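Removing Odor and Residue from a Front-Loading Washer

Odor in a front loader comes from a film of detergent, fabric softener, skin oil and lint that builds up where rinse water does not reach. The film feeds mold. Adding perfume or extra detergent makes the problem worse. The procedure below was written up by Savita Garg for the Stistelgate tenants' site and last revised August 2018.

Before starting

Empty the machine and clear the floor in front of it. Spread an old towel under the door and the filter hatch. Have ready a shallow pan, two microfiber cloths, an old toothbrush, white vinegar for the detergent drawer, and liquid chlorine bleach for the drum. Never use the two in the same session. Vinegar and bleach together give off chlorine gas.

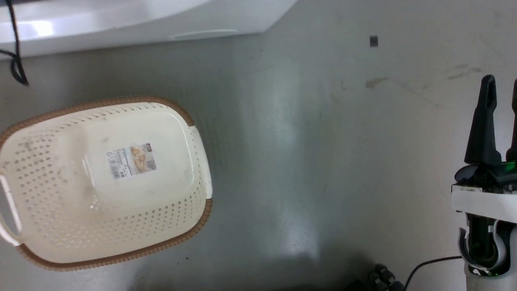
Dirty laundry is a second source of odor and should be dealt with first. Damp towels left in a closed hamper for two days will smell after washing no matter how clean the machine is. Hang them over a rail until dry, then put them with the rest. Use a basket with openings in the sides, such as the cream plastic one with the small diamond-shaped holes, and do not line it with a bag. Wash the basket itself in the bathtub with dish soap when it gets dusty, and stand it bottom up to drain. Peel off a store label before it gets wet; the glue is harder to remove once the paper has gone soft.

The door seal

The gray rubber gasket has a fold along its lower half. Pull the fold toward you and look into it with a flashlight. Coins, hairpins and lint collect there, along with a small amount of standing water. Remove loose items by hand, then wipe the fold with a cloth and warm soapy water. Work the toothbrush into the drain holes at the bottom if your model has them. Dark spots that do not wipe off are mold in the rubber. They can be lightened but seldom removed.

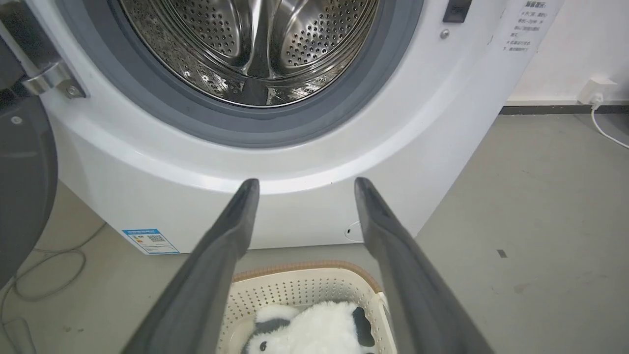
Door seal and drum. Check the seam where the rubber meets the steel.

Run a finger along the raised baffle inside the drum. If it feels slick, there is film on it. Run the drum-clean cycle, or the hottest cycle available, with the amount of bleach given in the machine's manual and no laundry. Follow with a plain rinse. Veronica Filip in building 6 asked whether dishwasher tablets can be used instead. Most manuals do not allow for them, and they can leave grit behind the baffles.

Soft toys and other bulky items

A stuffed toy holds more water than its size suggests and sheds lint into the seal. Close any open seams with a few stitches. Put the toy in a zippered mesh bag and wash it cold on the delicate cycle, with two bath towels to balance the load.

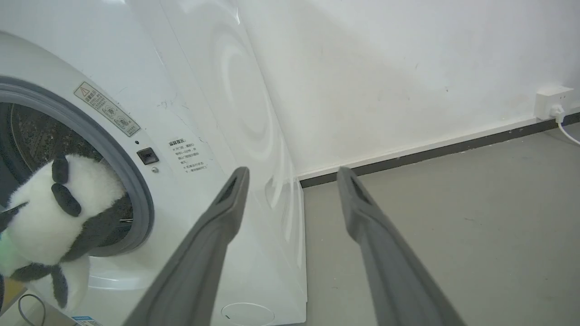
Use half the normal detergent, as suds trapped in the stuffing are slow to rinse out. Select the extra rinse if there is one. Spin on low, press the toy between dry towels, and reshape it while damp. Air drying can take 2 days - longer in January with the windows shut. Toys with a battery box, glued eyes or bead filling should be cleaned by hand only. Wipe the seal afterward, as fibers left in the fold will hold water.

Detergent drawer and filter

Pull the drawer out, pressing the release tab if there is one. Soak it in hot water with a cup of vinegar, on a different day from the bleach cycle, and scrub the softener compartment. Drain the pump filter into the pan before unscrewing it fully. Let the water cool first if the last cycle was hot.

After each wash, leave the door and the drawer ajar. In homes with small children or pets, do this only behind a closed laundry room door.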